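In Defense of the Good Tablecloth
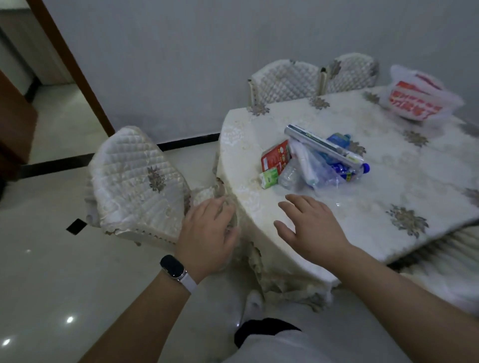 The good cloth on an ordinary day, shopping and all.

I grew up in a house where the nice tablecloth lived in a drawer and came out twice a year. The rest of the time we ate off bare wood and were told to be careful anyway! So I've become a bit of a crank about this - if you own an embroidered cloth with a scalloped lace edge, put it on the table in May and leave it there.

My friend Radoslava Šimek thinks I'm nuts. She paid 90 dollars for hers and says a table that pretty shouldn't be where you dump the water bottles and the cling wrap. But where else would they go? The table is where everything lands when you walk in, and a round one is the worst (or the best) for it, because the pile always ends up in the middle.

I feel the same way about chair covers. Quilted cream ones with flowers on the back look like they belong in a room you're not allowed into, and I love them for exactly that. Let people lean on them. Mine have been through the wash 37 times if you believe my husband, and the stitching is fine.

Radoslava still folds hers away after lunch.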